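# Thread keeps fraying on the practice pad (ticket 463)

Hi all, me again! Opening this one because I've now lost most of an afternoon to it and would love some other eyes. Short version: the blue-green suture thread goes fuzzy after a few passes through the pale pink Moltness pad, and then it snags and drags the whole stitch out of line.

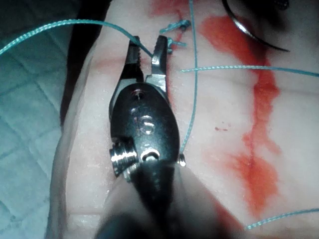

Setup is the same as last month. Moltness pad, quilted backing under it, thread from the Jastell box (the new one, opened in September). Needles are the Grilex ones we always use. I cut my lengths a bit long, I know, I know, but I did that with the old box too and it never went fuzzy on me.

**What I've tried so far**

- Shorter lengths. Helped a little. Still fuzzy by stitch 11.
- Fresh needle. No change at all, which surprised me (I was sure it was a burr near the eye).
- Wiping the pad down with plain water and letting it dry overnight. Worse, if anything! It felt grabby.
- Other side of the pad. Same thing.

**Update, 4:15 pm**

Dug out the leftover thread from the old Jastell box and ran it through the same pad with the same needle. Clean all the way along, no fuzz. So I'm blaming the new box, or at least looking at it hard. The label says 600 on the old one and 700 on the new one, and I have no clue whether that's a batch number or a finish or what. If anybody knows, please shout.

**Update, later**

Okay, asked on the Ueda bench channel and got a quick answer: 700 is the uncoated version. Somebody (probably me, I did the last order) clicked the wrong line. Uncoated is fine on the foam blocks but it drags on anything soft and tacky, and the Moltness pads are both.

I tried a workaround while we wait: a tiny dab of the pad lubricant on a fingertip, run down the thread once before starting. Got two full rows without a snag. Don't overdo it though, my first go was way too slippery and the knots slid right open.

**Where it stands**

Reordered the 600. The open box of 700 is on the shelf over the sink with a sticky note on it, so please use it for the foam blocks only. Leaving this ticket open until the new thread gets here and I've run a row with it.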